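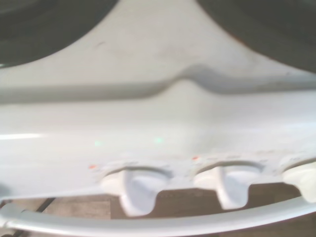

I-hsuan Chuang wrote in after the dishwasher page to ask why a machine that can stack plates still can't be trusted to wipe down a stove, and whether it makes sense to wait for one that can. Don't wait. Stove cleaning is a mix of easy and hard jobs for a machine, and the hard ones are the ones that matter.

Flat enamel between burners
The easy part. A wiping arm such as the Wetix can follow an open surface at a steady pressure and cover it in overlapping passes. It handles fresh grease and loose crumbs. Dried smudges need a soak, and the usual program does not include one. By hand: warm water, a drop of dish soap, cloth laid flat for 8 minutes, then wipe.

Burner edges
Brownish-orange stains where a dark burner disc meets pale enamel may be rust, or burned-on food. A camera sees a color and has no reliable way to tell which. Scrubbing is wrong for one and useless for the other until it is softened. Test a small spot with baking soda paste (2 parts soda, 1 part water). If the stain is rough under a fingernail and doesn't lighten, treat it as rust and keep water off it afterward.

The groove in front of the cooktop
Jivisach sells a narrow foam tip for recesses of this kind. It works on straight runs. Where the groove bends around a raised section of the panel, the tip rides up and skips the corner. A cotton swab or the folded edge of a cloth does the job in one pass.

Knobs
Turning a knob is largely a solved motion. Cleaning behind one without turning it is not. Glossy white surfaces also throw reflections that confuse depth cameras, so the gripper may close short or press too hard. Never let a machine wipe the knobs of a stove that has power. Switch off at the breaker, check each knob for "off" yourself, and keep the cloth damp only. Printed markings wear away under abrasive pads, so use none.

Handle
Tubular handles suit a wrap-around grip and a single sideways stroke. The Fedoruk cloth holder did this correctly in 9 trials here. It missed the rounded ends every time.

Time
A full wipe took the Wetix 28 minutes, excluding the soak and the groove. Leave it the flat enamel and the handle, and do the rest by hand. Skadix lists a groove attachment for September. It has not been tested for this page.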